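Clanach Forum > Ethics and Everyday Philosophy > Returning things

Thread: Must a museum give it back if the people asking aren't the people it was taken from?

fennel_and_doubt
Started this after an argument at my evening class that got loud enough for the Spanish group next door to shut our door for us.

The case is the Ravwood bell. For anyone who hasn't had it explained to them by a man in a fleece: it hung in the chapel at Ravwood, soldiers carried it off during a siege, and it has been in the town museum at Skatura ever since. Ravwood wants it back. The awkward bit is that old Ravwood was abandoned after the siege. The present village was settled three generations later by people from up the valley who had no connection with the place and, by their own parish records, chose it for the drainage.

So who was wronged, and are any of them asking? I say the claim fails. You can't inherit a grievance by moving into the postcode.

oblong
You can inherit a house by moving into it, more or less. Why not a bell?

fennel_and_doubt
You can buy a house. Nobody sold them the bell.

oblong
Nobody sold it to Skatura either. If both parties have a rotten title I'd at least like to rule out the one that got there with pikes.

marginal_gloss
I think this goes wrong at the first step, by treating it as a property question. If it's property, you need an unbroken line of owners, and almost nothing old has one. The other way to look at it is that the bell belonged to a place, and the place is still there. The people in it are looking after the claim in the way they look after the churchyard, which is full of strangers they still mow around.

I'd also separate two questions that keep getting stuck together:
Does Ravwood have a right to it?
Does Skatura have a reason to give it up?
The second can be true when the first isn't.

tuppence_worth
I live near Skatura and have seen the bell perhaps twice, once because it was raining. It's in a side room next to the butter churns. The label is one sentence long and says "acquired". I've always admired that word. It does a lot of lifting for something so short.

heavyweather
Unpopular view: leave it. Museum has kept it dry, insured and uncracked. Ravwood wants to hang it in a chapel with no lightning rod and let visiting cyclists ring it. If we care about the object, the object is better off where it is.

oblong
That argument would let me keep your bicycle if I oiled it more often than you do.

heavyweather
I do oil it. And a bicycle isn't the last of its kind. When something can't be replaced, care counts for more. I'm not saying it counts for everything.

marginal_gloss
It's worth saying what the bell is for, though. A bell that is never rung is being kept safe from its own purpose. Engelbrecht's pamphlet on war loot (the one with the brown cover, there's a scan on the Clanach library page) makes a distinction I find useful, between preserving a thing and preserving what the thing does. A museum can only be relied on for the first.

fennel_and_doubt
I've read the Engelbrecht. It also says that the wrong of looting is done to people who can be humiliated by it, and that it fades when there's no one left in that position. You can't have page 12 without page 30.

marginal_gloss
I can if page 30 is wrong. Does anybody in Ravwood feel humiliated? From what I've read, yes, quite a few, they did a whole pageant about it.

fennel_and_doubt
They feel humiliated on behalf of people they aren't related to, about an event they learned of from a pageant. I don't doubt the feeling. I doubt that having it makes you owed a bell.

saltmarsh_sid
Most national feeling works that way and we don't usually ask to see the family tree. My lot came over in my grandad's time and I still get cross about things done to this town before we'd heard of it. I don't think I'm pretending.

tuppence_worth
Some figures, as there was a ballot. The Skatura council asked residents in February whether the bell should go back. 2437 voted for returning it, 1666 for keeping it. The council thanked everyone and has since done nothing at all, on the grounds that the ballot was advisory. So if anyone here is hoping philosophy will settle it, arithmetic has already had a go.

heavyweather
Was it asked as a straight yes or no?

tuppence_worth
Straight yes or no, with a leaflet. The leaflet said "acquired" as well.

oblong
I'd like to withdraw my pikes remark and replace it with that leaflet.

quietly_furious
Can I put in a word for the loan? Everyone treats it as a fudge, but a long loan gets the bell to Ravwood without either side having to say what it thinks happened.

marginal_gloss
Not saying what happened is the part I'd object to. If I take your coat and then lend it to you, you're warm, and you also have to thank me.

quietly_furious
I'd take the coat. I've been cold and I've been right and I know which I'd pick in January.

saltmarsh_sid
Ravwood turned down a loan once, didn't they? I thought the wording needed them to recognise Skatura as the owner.

tuppence_worth
They did. Clause four. They offered to sign everything but clause four, and Skatura offered to drop everything but clause four.

fennel_and_doubt
For the record, I've moved an inch. I still don't think Ravwood has a right. I do think marginal_gloss's second question is the better one, and that Skatura's own reason for keeping the bell is thinner than I made it sound in class. I'm not telling the class that.

heavyweather
I haven't moved. Fit the lightning rod and we'll talk.

Thread views: 420. Replies are open.
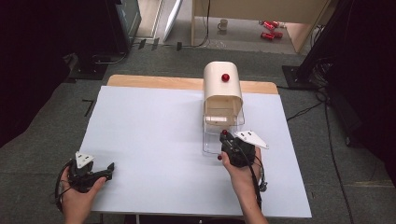 Does a claim to a looted object run out once everyone who was wronged has died?

Opinion is divided. If the claim belongs only to the people who suffered the loss, it ends with them or passes to their heirs. If it belongs to a lasting community, such as a village or a congregation, it can carry on for as long as that community does.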